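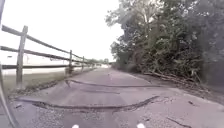 Fence side of the Sendside path. Look at all that crack sealant!

ok so I finally did the whole Sendside path end to end and I have opinions, mostly about pavement. sorry in advance, mute me if you came here for the sourdough

I've been riding this thing since I moved to Atudstead and I somehow never paid attention to the surface until I put skinny tires on my bike. now I pay attention to NOTHING ELSE

the black squiggles are sealed cracks. they stand up a tiny bit, so you get a little ba-dump every time you cross one. I kind of like it? my wrists do not

the gravelly bits along the edge are what I'd watch out for. loose grit plus a turn is how I lost a good pair of leggings last October

2025-05-14 and I am officially a person who emails the town about asphalt. my ticket number is 475 so clearly I'm not the only one

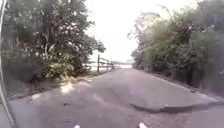

anyway the shade is the reason I keep coming back. big trees, leaf litter all down the side, that blotchy light on the ground that makes it really hard to tell a shadow from a dip — take your sunglasses off for those stretches, I mean it

also I love a wooden fence. no notes on the fence. whoever picked a plain post and rail fence for this path, thank you, it looks great old

somebody asked how long it takes. 29 minutes on the bike if I don't stop, and I always stop. walking it from the Ellitz end, plan on a lot more and bring water, there's no fountain until you get to the Goel parking lot

the parking lot has 18 spaces btw and they fill up early when the weather's nice. just park on the street
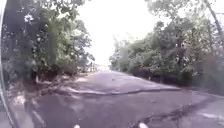 The lip. It goes right across, so there's no sneaking around it.

you come at this one with the trees on both sides and the bright sky straight ahead, and you're looking at the sky, obviously, and then — hello

strollers: tip back and go slow. road bikes: stand up on the pedals a little. scooters: idk, I'd hop off

I would love to see that edge ground down before summer. they don't need to redo the whole thing, I like it a bit beat up, just smooth out the step

will post if the town writes back. going to go pump up my tires now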